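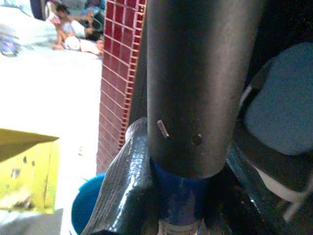 Ulton catchment plan moves to second round of comment

A revised plan for managing the Ulton catchment has been released for a second round of comment, with changes to the rules on streamside planting, culvert replacement and summer abstraction. Comments will be accepted until the end of March.

The plan covers the main stem of the river and 14 tributaries, from the upland grazing above Hashmi Bridge to the tidal gate. It replaces a set of separate agreements between landowners, the drainage authority and the water company, several of which had lapsed.

The largest change concerns buffer strips. The first draft set a single width for all watercourses. The revised text sets the width by slope and soil type, with the widest strips on the clay banks below Hashmi Bridge, where sediment readings have been highest. Existing fences may stay in place until they are due for renewal.

Humaira Virk, hydrologist to the Ulton Catchment Partnership, said the single width had been hard to defend on technical grounds. "On the gravel reaches it took land out of use for very little gain, and on the clay it was too narrow to hold back run-off from a heavy storm," she said.

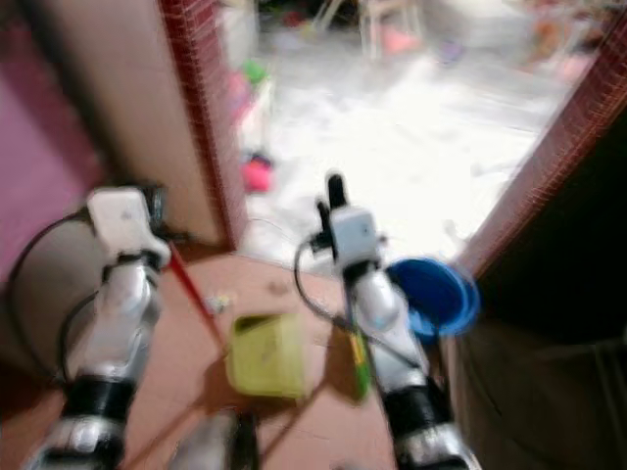 A yellow-green container, open at the top, on a tiled floor.

Culverts are dealt with in a separate schedule. A survey carried out last autumn recorded 21 crossings that block the passage of fish at low flow. Two of these, both on the Genolar Brook, are listed for replacement in the first year. The remainder are ranked by the length of habitat upstream of each crossing, and will be replaced as funding allows. Where a full replacement cannot be justified, the schedule permits baffles to be fitted inside the existing pipe.

Abstraction limits have also been redrawn. Licence holders will be asked to reduce pumping when flow at the Hashmi Bridge gauge stays below the agreed threshold for 24 hours. The earlier draft used a daily average, which growers said gave them too little notice to move to stored water. Readings from the gauge will be published each morning at 7am.

Zoila Castaño, who represents growers on the lower reach, said the new trigger was workable but that on-farm storage remained short. The partnership has asked the water company to share the cost of lined reservoirs at sites where winter filling is possible. No figure has been agreed.
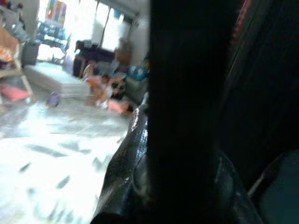
White floor with grey streaks, at left, in a brightly lit room.

Monitoring will continue at the present sampling points, with turbidity and dissolved oxygen logged throughout the year and invertebrate counts taken in spring and autumn. Results will be set against the baseline survey, and the buffer widths may be adjusted at the first review.

Printed copies of the plan and the culvert schedule are held at Ulton library. Written comments should give the reach or crossing to which they refer and be addressed to Jawad Bukhari at the partnership office. A final version is expected in June.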